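How does a robot learn to tidy up pens?

People like to say that robots "learn just like you do". Be a bit careful with that. You could probably put a pen in a pot after one try. A robot may need 240 goes, and each one has to be recorded.

The team at Skesthorpe uses two arms and a white table. Cameras save what the arms see, and the computer saves how every joint moves. One go, saved from start to finish, is called an example.

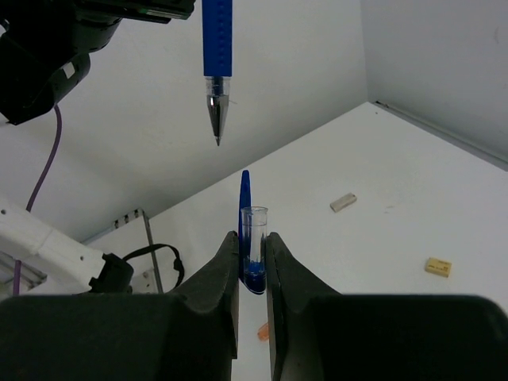

Kirsty Imrie asks whether 100 examples wouldn't be plenty. Maybe, if the pens always lay in the same spot. Real desks are messier than that, so the pens have to be moved between goes.

A pen holder, a few pens and some small bits are enough to make it hard.
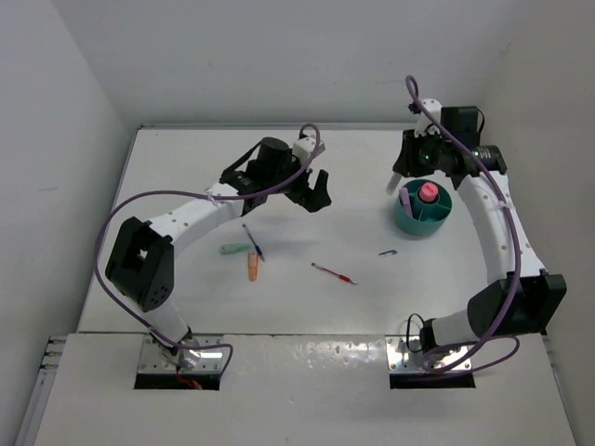
Then the computer looks for patterns in all those examples. It doesn't know what a pen is for. If every example used a blue pen, a green one might fool it. So when someone tells you their robot can tidy any desk, ask which desks it has tried, and how often it dropped things.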